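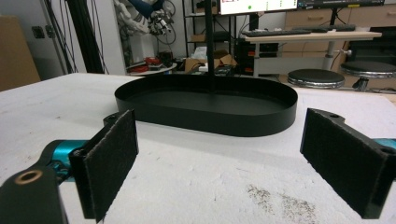
What is a good way to clean a tray with a matte surface?

Use a soft cloth with warm water and one drop of dish soap, wipe in long strokes, and dry it immediately with a second cloth. Scouring powder and rough sponges leave shiny spots on matte surfaces, and these spots do not go away later.

Trays, Low Bowls and Other Flat Things
A gallery by Nawal Shawky

Welcome to my page. I have collected trays for a long time, first only for tea and later for everything. When I moved to Brallow my cousin helped me with the boxes and she asked me why one person needs so many. I did not have a good answer then. I like an object which has almost no parts and still can be made well or badly.

In November I finally put the gallery in order. The texts are short. Where I know the size I give it, always in millimeters, and where I know the price I paid I give this also. Please write to me if you see a mistake, in the facts or in my English. Kelly Lightfoot has already corrected many of my articles (the small words, I mean).

1. Black oval tray
Low upright rim, smooth all the way, and a flat matte inside. The two long sides run straight and the ends are round, like a racetrack. On a white table the shape is very easy to read, and the dark outer wall takes a little gray light along the top edge.

2. Long tray from Petchrat
My longest one, 525 mm from end to end. It does not fit in any cabinet I have owned, so it lives behind the bread box, standing. Good for a whole fish or for a row of glasses.

3. Round tea tray, tin
From the market in Skarkimeck. The seller wanted 60 for it and I paid 19, but she kept the teapot which was standing on it, and I still think about this teapot. The painted roses are worn in the middle and fresh near the rim.

4. The same tray from the back
Collectors always turn a thing over, so I show the back. There is a stamp, but it was pressed weakly and I can read only the first two letters. If somebody recognizes it, please tell me.

5. Letter tray
Not for food. Marjorie Furnival had it on her desk in the school office for all her working years, and she gave it to me when she retired. One corner was glued. She did it herself with too much glue, and I left it so.

6. Pair of small trays for keys
I keep one at the door and one in the bedroom. The one in the bedroom never has keys in it, only buttons, coins and a hair clip.

7. Tray with folding legs
For breakfast in bed, in theory. The left leg folds when it wants. I use it on the floor for my seedlings in spring, and for this it is excellent.

8. Enamel tray, white with a blue line
Came from a dentist who closed his practice. The enamel is chipped at two places on the rim. Enamel with chips should not be used for food, so it holds my paint brushes now.

9. Bamboo tray
A present. It has handles cut through the sides, and they are a little too narrow for my fingers. Wayne Pearce offered to make the holes wider with a file. I said I will think about it, and that was two summers ago.

10. Teltach serving tray, square
Heavy. You feel it already before you put anything on it. The rim is high, so a glass is safe, but your hand bumps the rim each time you take one. I prefer a low rim for daily use and a high rim for stairs.

11. Cork tray
Nothing slides on it. Red wine stays in it forever.

12. Tray from an old scale
I believe it is the upper pan of a shop scale, maybe for sweets or nails. It has a spout at one end for pouring. I use it when I clean lentils, and the lentils go directly to the pot.

13. Oval mirror tray
I do not recommend to buy one. Every finger can be seen on it. It is pretty for one evening with candles and then it must be polished again.

14. Sheila's raisin trays
These belong to Sheila Haslam, who dries grapes on her roof and allowed me to take photos. They are simple wood frames with a net. She makes new ones when the old ones break and she does not understand why they should be in a gallery.

Some notes on oval trays

People write to me mostly about the oval ones, so I add a few lines.

An oval tray and a racetrack tray are not exactly the same thing. A true oval is curved everywhere. The racetrack has two straight sides and two half circles. In shops both are sold as oval, and I also say oval in the titles, to keep it simple. The racetrack form stands better against a wall or the back edge of a table, because a straight side can touch along its length.

If you measure for a shelf, measure on the outside of the rim. I have made this mistake with number 2 and the seller was not amused when I called him again. For a tray that should carry two cups and a small pot I look for a width of 200 mm or more on the inside. Less than this, and the cup handles knock together.

Matte or shiny is a question of taste. The matte ones show flour and dust, the shiny ones show fingers and water drops. Dark matte trays look best with light things on them: eggs, garlic, white cups, folded napkins. I had lemons on one for a whole winter, and visitors always took one home.

How I store them

Flat in a pile is fine for metal. For painted or lacquered trays I put a sheet of kitchen paper between each. Standing is better if you have the height, and an old dish rack keeps them apart. Do not store trays on the top of the refrigerator, it is greasy there and you will forget them.

Wax the wooden ones once a year. I do it in the kitchen in the evening, with the window open, and in the morning I rub them with a wool sock.

Still looking for

A black oval tray with handles, low rim, any age. A lid or insert for number 12, if such a thing existed. The second teacup tray from the Petchrat set with the green edge, I have only the first. I can exchange the Teltach square one against any of these, and I pay the shipping.

Using the photos

You can use my photos for school or for your own page if you write my name next to them. For number 14 please ask Sheila Haslam first. Larger versions I can send by mail, but I answer slowly in the harvest weeks.

Next page: Baskets and boxes
Back to the list of galleries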